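Storage in Small Kitchens: Final Report
Chie Kinoshita
Unit 2 project, Design and Materials

1. What I set out to do

My project was about where people put sponges. Sounds small but the brief said choose one everyday item and look at how it gets stored in a rented kitchen, and every sink I looked at in our share house had a soggy one sitting behind the tap. The item had to be cheap, easy to get hold of and used every day. I looked at tea towels first, dropped it after a week, too many other people doing tea towels.

Main question: can a small corner rack, the sort that normally holds jars or shampoo, be used to store a household's spare sponges plus the ones in use, without taking up more bench than the sponges already do?

Second question was drying. Does a sponge dry faster up on a shelf than flat on the bench. I thought obviously yes. See section 5, it's messier than that.

2. Background

Three kitchens were used. I've called them by street name to keep the households out of it: Druldale (my own place), Gultari (a friend's flat over a shop) and Rana (my aunt's unit). Druldale has the most bench, Gultari has barely any, and what there is has the kettle on it. Rana is tidy already which made it a bad test in some ways. My aunt puts everthing away as soon as I turn around.

Households were asked where they keep new sponges and where they keep the one in use. New ones: under the sink in the packet, in all three. In-use ones: edge of sink, behind tap, and at Gultari in a mug. The mug was the worst smelling of the lot. I asked if I could throw it out and was told no.

3. Materials

Rack: second hand, triangle shelves on metal poles. Sold as a Wudisar corner stand according to the seller, no label on it so I can't confirm. Came in bits in a shopping bag with no instructions.
Sponges: bought loose and in packets, a mix of plain ones and the kind with a scrubbing layer. Tried to get different colours so I could tell them apart in my notes without writing on them.
Kitchen scales, reading to the gram.
Measuring jug.
Ruler, pencil, masking tape.

Budget was meant to be under 20 dollars and I went over because of the second lot of sponges. Receipts in the folder.

4. Method

Layout came first. Before anything went on the rack I set it on a white table and put the sponges out in front, then shuffled them into different groupings to see how much flat space they wanted. Scrubby ones can stand upright. Plain ones stack ok but the stack leans if they aren't square on each other. 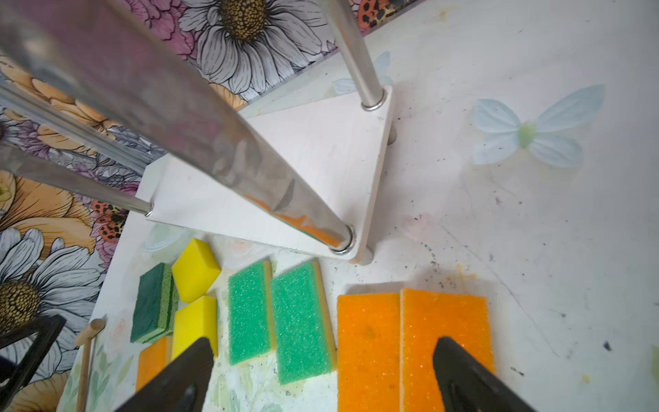 Then the triangle problem. A sponge is a rectangle and the shelf isn't, so there's always a wasted bit in the corner, and the poles take up some of the usable edge as well. I drew the shelf outline on paper, cut paper sponges to size and moved them about until I ran out of patience. Best result was one along the long side and one tucked behind at an angle. Any more and they touch, and touching sponges stay wet where they touch.

For drying, each sponge was weighed dry, soaked in 500 mL of tap water, squeezed once by hand and weighed again. Then either left flat on the bench or put up on the shelf. Weighed in the morning and again after tea. All the squeezing was done by me so it would be the same person every time, although my squeeze was probably weaker by the end of the night.

Soak water was changed between sponges. At Gultari I only had a 200 mL cup so it had to be filled more than once, and I may have lost count on the first go. That set was repeated.

5. Results

Shelf was quicker overnight at Druldale and Gultari. At Rana there was no real difference, and I think that's the window over the sink, which my aunt leaves open even in March when it's getting cold at night.

What I didn't expect was how much the underside mattered. The shelf is a solid panel, so water sits under the sponge the same as it does on a bench. Standing a scrubby sponge on its edge did more than moving it to the shelf did. Upright on the bench beat flat on the shelf in every kitchen. I ran that one again because I didn't believe it.

Total mass logged across the wet weighings was 1117 g, full table in the appendix. Two readings are crossed out, scales were on a damp cloth and wobbling.

Comments from the households:
Druldale: liked having the spares where you can see them. Didn't like the rack itself, said it looked like it belonged in a bathroom.
Gultari: kept using the mug.
Rana: asked when I was taking it away.

6. Problems

Collars on the poles kept working loose when the rack was moved between houses. Tightened them by hand each time. A proper trial would leave it in one spot for a month.

Not enough kitchens. Should of asked more people at the start instead of the week before it was due.

No way of measuring smell. I wrote down "fine", "bit off" or "bin" and that was as scientific as it got.

7. What I'd change

Slotted or wire shelf instead of a solid one, so it drains. A lip along the front, low, because the top sponge fell off twice at Druldale. Some sort of divider so they stand on edge, even a bent coathanger would do it, I've sketched this on the last page. One shelf only. The upper shelves ended up with keys and rubber bands on them at every house and I had to clear them before each weighing.

Sketches and weighing table attached. The rack is back at Druldale if anyone marking this wants to see it.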